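Slide 6. Komisville open day, bench demo

Keep to 4 minutes. Start with the task: parts pulled from open-front bins by a linkage gripper, run by Gikance on the Semaan bench. Visitors stood close for this one, so most of the questions were about reach.

Say that bin access sets the approach angle. The arm comes in diagonally, and the lip of each compartment limits how far the plates can open. Pause.
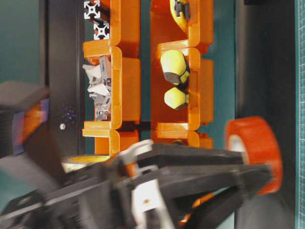

Walid Hattar objected at the Lalico session that the lips matter less than the mix, and that he would sort rounded parts from crumpled ones before tuning any angle. Concede half of it. Sorting upstream adds a station.

Cycle figures if asked: 23 picks attempted per visitor group, nearly 30 seconds each with the slow profile. Do not quote these as production rates.

Next slide: gripper plates, wear at the hinge joints. Check the clicker.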